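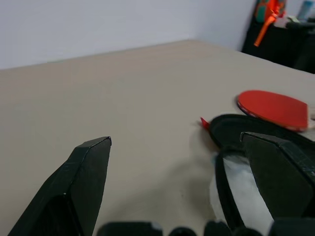 Publicado por Soledad Garrido em 8 de dezembro de 2025 · Casa e Reparos · 56 visualizações

Mancha esbranquiçada em mesa encerada, tem salvação?

Oi, gente! Comprei uma mesa usada, de madeira maciça (o vendedor jurou que é freijó, eu não entendo nada de madeira), e faz 13 dias que estou brigando com ela. O antigo dono passava cera Caltirska, me deixou até o resto da lata, e eu segui passando igual ele ensinou. Aí minha irmã veio jantar, apoiou a travessa de lasanha direto no tampo, sem descanso nem nada, e ficou uma nuvem branca do tamanho de um prato. Quase chorei.

Já tentei pano úmido, já tentei óleo de peroba, já tentei maionese porque vi num vídeo (ficou um cheiro de sanduíche por dois dias, não recomendo). A mancha clareou um tiquinho nas bordas e o meio continua igual. Liguei para um marceneiro aqui do bairro e ele me pediu R$ 1.481 para lixar tudo e refazer o acabamento, mais do que paguei na mesa!

Alguém já tirou isso em casa? Dá para lixar só o pedaço ou vai ficar remendado? E se eu trocar a cera por verniz, preciso tirar a cera velha antes? Tenho uma lixadeira Kingi pequena que foi do meu pai e que usei uma vez na vida.

3 respostas

mgr_oficina

Calma, não lixa ainda! Mancha branca depois de travessa quente quase sempre é umidade presa na cera ou no acabamento, a madeira embaixo costuma estar boa. Quando fica preta aí sim a conversa é outra.

Eu faria assim: dobra uma camiseta velha de algodão (sem estampa, pelo amor de Deus), põe em cima da mancha e passa o ferro morno, sem vapor, uns segundinhos de cada vez. Levanta, olha, repete. Na minha mesa de centro foram 4 passadas até sumir. Se o pano começar a grudar, para e deixa esfriar, que é a cera amolecendo. Depois espera até o dia seguinte e passa uma camada fininha de cera nova, lustrando bem com flanela.

Sobre o verniz: precisa tirar a cera toda, sim, senão ele não agarra e começa a descascar. Aguarrás e pano branco, trocando o pano até parar de sair sujeira, com a janela aberta e longe do fogão. E põe os panos para secar abertos lá fora, não joga embolado no lixo. Dá um trabalhão, eu deixaria na cera mesmo.

Ah, e lixar só o pedaço fica remendado quase sempre, ainda mais em mesa antiga que já pegou cor de sol. Se um dia for lixar, lixa o tampo inteiro, no sentido do veio.

Beto_do_sitio

joga fora a maionese e compra um descanso de panela kkkk

tia.lourdes

Aqui em casa resolvi com o Isar em pasta, aquele da latinha. Passei com o dedo, esperei um pouco e esfreguei com meia velha. Agora, a minha mancha era de copo, bem menor, não sei se dá conta de uma travessa de lasanha. Testa primeiro embaixo do tampo, porque na cadeira do meu marido ele escureceu a madeira e tive que ouvir reclamação até o Natal.

O verniz Trurnum fosco eu usei num aparador e gostei, mas demora a secar em tempo úmido. Depois conta para a gente se o ferro funcionou, que tenho uma cômoda com o mesmo problema!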